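Plemoner Cloth Bench: two-arm simulation pack
Sold by Gidlow | Download | $44 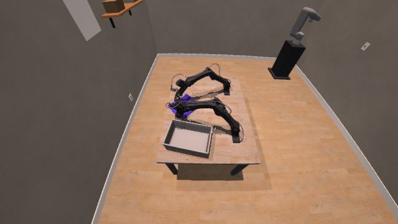

A buyer who has had the pack since July wrote to say that the cloth was the reason for getting it and the cables were the reason for keeping it, and then asked whether the arms can be moved to opposite sides of the table. They can! Open the layout file, find the two mounts, and change the numbers. The cloth tasks were all recorded with both arms on the same side, though, so if you move one you'll be making your own runs from there on. I should have put that on the page from the start, and now it's up here near the top.

Hi, and welcome to the page. I make the Plemoner packs on my own, Gidlow handles the store side, and the Cloth Bench is the one I get the most mail about. It's a simulated room with a wooden table, a pair of black Mosoti arms, a gray tray and a piece of cloth that bunches and sags the way you'd hope. You load it, you pick a task, you run your controller or your trained policy against it, and you find out how bad it is at laundry. (Mine was very bad at laundry for a very long time.)

What's in the download

The room, with everything in it as separate objects
Two Mosoti arm models with grippers, joint limits and cables
One cloth in four stiffness settings
Tray, open top, with ridged walls that the contact solver knows about
1,170 recorded runs, all done by hand with a pair of leader arms
Task scripts for pick up, spread, hand over and drop in tray
Layout file in plain text, with comments

The full thing unpacks to 616 MB. Most of that is the recorded runs, so if you only want the room and the arms, choose the small download at checkout. Same price, sorry, I couldn't get the store to do two prices on one item.

About the cloth

I went back and forth on this more than on anything else in the pack. The first version was a neat square that started flat, and every policy I trained on it fell over the moment it saw a wrinkle. Now each run starts from a crumpled heap, dropped from a random height and left to settle before the arms get control. You can set the drop yourself, or turn it off and load one of the saved heaps if you need the same start every time (good for comparing two versions of a controller).

Stiffness goes from something like a thin scarf up to something like a kitchen towel straight off the line. Setting two is what the recorded runs use. Setting four is fun but it does slow things down, and on my older laptop it crawls.

About the cables

Yes, they're simulated, and yes, they cost you some speed. They loop up over the elbows and around the grippers, and in a top-down camera view they'll cover part of the cloth at the worst possible moment. I like that! A policy that has only ever looked at clean arms gets a nasty surprise on a real bench. If you don't want them, set cables to off in the layout file and everything runs quite a bit faster.

The rest of the room

There's a shelf with boxes on the left wall, outlets, baseboards, and a light gray arm on a black pedestal back in the corner. None of it takes part in the tasks. Wall color, floor and lighting can all be swapped for randomizing, and each background object has its own on/off switch. The corner arm is a static mesh in this pack, so please don't write to me asking for its joint names, it hasn't got any.

Setting it up

Unzip, run the check script, wait. First launch builds the cloth cache and took 20 minutes on my desktop; after that it opens in seconds. If the check script complains about the graphics driver, update the driver before you do anything else. If the cloth drops straight through the table, your time step is too big, so halve it and try again.

Things I'd like to be better

The grippers pinch well but they don't slide along an edge very convincingly, and edge sliding is how a lot of people want to do folding. There's no folding task in the box for that reason. Dropping the cloth into the tray works nicely, but a corner left hanging over the rim counts as a success unless you switch on strict scoring. And the cloth can't tear or get wet. Somebody always asks about wet.

License and refunds

One purchase covers one lab, classroom or household, on as many machines as you like. You can publish results and pictures made with it, just don't repost the files. Gidlow gives refunds for two weeks and doesn't ask for a reason.

Goes well with

Plemoner Nirkthorpe Kitchen (same arms, longer counter, no cloth)
Plemoner Tray Set

Page last changed Sep 2, 2026. Questions go through the contact button on the Gidlow store, and I read them most evenings.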